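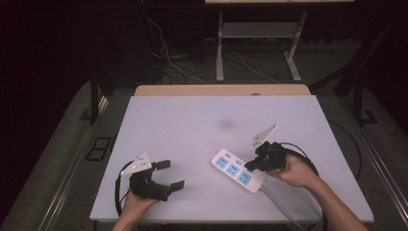 Unit 7: Branch Circuits and Continuous Load
Handout, September 2026

Reading before class: the Garside notes, sections on conductors and overcurrent protection.

1. Terms
A branch circuit is the wiring between the final overcurrent device and the outlets it serves. A continuous load is one expected to run for three hours or more.

2. Power and current
For a resistive load, P = V x I. At 120 V, a 15 A circuit has a rating of 1,800 W. Continuous load is held to 80 percent of that, or 1,440 W.

3. Worked case
The Inbridge office has one 15 A circuit feeding a heater and two lamps, with a total of 1,582 W. The circuit is within its rating, but the load exceeds the continuous limit by 142 W. Moving one 150 W lamp to another circuit leaves 1,432 W — inside the limit by 8 W.

4. Power strips
A strip adds outlets. It does not add capacity. The branch rating and the strip rating both apply, and the lower one governs. Do not plug one strip into another.

5. Problems
a) Repeat section 3 for a total of 1,642 W.
b) Find the current drawn by a 3,000 W heater at 240 V.

Show units on every line. Problems are due at the start of the next lab.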